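Anyone used the Mestier two-arm kit for sorting small parts? Worth it for a tiny shop?

Posted by Marleny Bedoya in Small Business Gear

Hi all! Long post, sorry in advance. I run a resale shop in Dollville, mostly used toys, and a big slice of what comes through the door is building bricks. People bring them in by the bag, I buy by the pound, and then somebody (me, or my nephew when he needs gas money) sits at the back table and sorts them by color and then by type. It takes forever and my neck hates it.

I've been looking at the Mestier benchtop kit, the one with two small arms that bolt to a table, each with a two-finger gripper and a little camera at the wrist. The reseller, Grilau, quotes me 2,000 for the pair plus a monthly fee for the software. You're supposed to "teach" it by steering the arms yourself through the job a bunch of times, and after that it does the job on its own. They offer a trial where you rent the kit for August and get most of the rental knocked off if you buy.

My setup would be pretty simple. One tray of bricks that are already sorted by color, and the arms pick out pieces by type and put them where they go. I'm not expecting it to keep up with a person. If it could plug along while I'm up front at the register, I'd be happy.

So my questions for anyone who has lived with one:

How bad is the teaching part, really? The brochure says 50 runs per task. Is that 50 and done, or 50 and then another 50?

Can the grippers handle the thin flat plates? Those are the ones I worry about. A regular brick has some height to grab, but plates lie flat on the bottom of the tray and even my fingernails struggle.

Do I need both arms, or is the second one a way to sell me a second arm?

And is the software fee one of those things where the kit turns into a paperweight if you stop paying?

I'm comfortable with tools and I set up our own inventory system, but I don't write code and don't want to learn. Thanks!!

tallpaul_repairs

I'd pass. For that money you can pay your nephew for a good long while and he can also carry boxes. A friend looked at something similar for sorting screws and ended up with a vibrating sieve, which cost next to nothing and never needs an update. Have you tried sieves? They make stackable ones for bricks. Shake, done.

Also be careful with any rental where the discount only counts if you buy. Read the fine print on damage.

benchnotes

I've had the Mestier pair since last winter, so I can get into the weeds on this. I don't work for them or for Grilau, I bought mine at full price and I have some complaints, which I'll get to.

I run a little parts bench for a model railroad club and a couple of schools. Lots of bins of small plastic stuff, bricks included (the kids build scenery out of them, and then it all comes back in one bag). So my jobs look a lot like yours.

Teaching first. The 50 runs figure is fair if your setup never changes. I did my first task, picking pieces from a tray and handing them off, in 50 runs over two evenings and it did okay the next morning. Then I moved the lamp. That was the end of okay. I ended up doing another batch with the lamp on, the lamp off, and the blinds open, and since then it's been much steadier. So my advice is to mess with your lighting while you teach it. Shuffle the tray between runs too. I was lazy at first and tossed the bricks back pretty much where I found them, and the arms learned where I tend to toss bricks.

It's tiring in a funny way, by the way. You're holding these little handles and squinting, and after half an hour your shoulders are up by your ears. Do it in short stretches and stop when you start getting sloppy, because it will learn sloppy.

Now the plates. You're right to worry, but it's better than I expected. The fingers are stiff and the tips are fairly slim, so they can get an edge if the plate isn't jammed against the side wall.

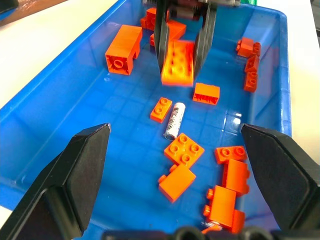
Single-color batches are harder for it than mixed ones, and I'd plan for that if you're sorting by color first. When everything is orange, the wrist camera has a tough time telling where one piece stops and the next one starts, especially if they're touching. Two bricks snuggled together look like one bigger brick and it goes for the middle. A tray in a strong contrasting color helps a ton. I use blue under orange and it's like night and day compared to the beige one I began with. For blue bricks I'd switch trays, obviously.

Spreading the pieces out matters just as much. Don't dump the whole bag in! I put in a shallow layer with plenty of bare tray showing, let it work, and top it up. If you fill the tray, the fingers have nowhere to go down between the pieces and it just stirs them around. Glossy trays can throw back a bright spot from an overhead light, too, and mine used to hesitate over it until I got enough practice runs in with the glare there.

Pieces tipped on their sides are a mixed bag. Chunky bricks, it doesn't much care which way they're lying. Little slopes and the one-wide stuff, it'll fumble, and you'll come back to find the same three or four pieces still sitting there while everything else is gone. I've made my peace with picking those out by hand at the end.

One or two arms: for straight picking and dropping, one is plenty. I'd go further and say two is a nuisance at first, since they have to stay out of each other's way over one small tray, and you have to drive both of them while you teach. Where the second arm earns its keep is handing off, or anything like holding one piece while the other arm presses something onto it. If all you want is "take brick, put in bin," ask Grilau for a single. They do sell it, they just don't put it on the front page. You can add the other later and it clips onto the same rail.

The software fee. If you stop paying, whatever you've already taught it keeps running on the computer in the box. What you lose is teaching it new stuff. I let mine lapse for a couple of months and it went right on doing the tray job. That's how it worked for me, so get it in writing from Grilau in case they've changed the terms.

Complaints, as promised:

The finger pads wear. I'm on my second set. They're easy to swap (two screws each), but after you swap them the grip is a little different and the first day is clumsy.

The table clamps are junk. Bolt it down. If the base shifts even a hair, everything you taught it is off by a hair, and with a brick that thin a hair counts.

The manual was plainly written for somebody who already knows how it all works. There's a Hämäläinen video series that goes through the same kit from unboxing on, very slow and patient, and I'd watch that before you even open the manual.

And it's not fast. You said you don't mind, but go watch one run before you sign. My wife stood there for a minute, said "oh, come ON," and took the brick out of the tray herself. I only run mine while I'm doing something else in the room. I wouldn't leave it going with the shop closed, and I'd keep it somewhere kids can't reach in from the counter side.

If I were you I'd take the August trial, but with one arm, one color of brick, and one tray that contrasts with it. Give the first week to teaching and the rest to seeing how many times you have to get up and go fix something. For me it was 11 times on the first full day, and now it's maybe a couple in an afternoon. If you're still getting up constantly by the end of the month, send it back.

Marleny Bedoya

Oh this is so helpful, thank you both! Paul, I do have sieves, they're great for getting the tiny stuff out but they can't tell a slope from a plate, so I still end up at the table.

benchnotes, the tray color thing would never have crossed my mind. Mine are all white and I sort white bricks in them, ha. I called Grilau this morning and they do have the single arm, and the lady said the trial covers it too. She's going to email me about the fee. Did you get the short rail or the long one? My back table isn't very deep and there's a shelf right over it.

benchnotes

Short rail. Measure up to the shelf though! The elbow comes up higher than you'd think when the gripper is pointing straight down, and I had to take out a shelf of my own. If yours is fixed to the wall, turn the table sideways before you go unscrewing anything.

kd_in_the_valley

Following this one. We do beads, not bricks, and I'd love to know if it can pick up anything round. Did you ever try it on something like that?

benchnotes

Beads, no. I've tried some cylinders and they're so-so. If it grabs across the middle it's fine, if it comes in at an angle they roll and it chases them across the tray. Something with a bit of texture on the outside does better than smooth. I'd ask Grilau if they'll let you mail in a bag of beads and send you back a video, they did that for one of the schools I work with.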